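Chapter 9
Where the Examples Come From

Ask a vendor how its machine learned to handle laundry and you will hear a large number. The Lumbao set, for one, claims 1000 recorded grasps. Ask next how many different homes, and the answer gets vague.

A count of recordings says little about what a system will meet on Monday. Of the 229 clips we checked by hand, almost all showed the same few garments. This chapter asks what a fair sample would look like, and who should pay for it.
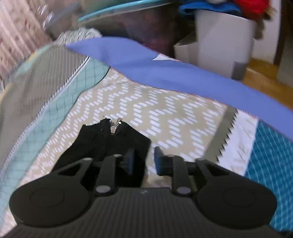 Hand-held gripper at a black garment with a metal zipper. Photo: Nataša Ionescu / Grekow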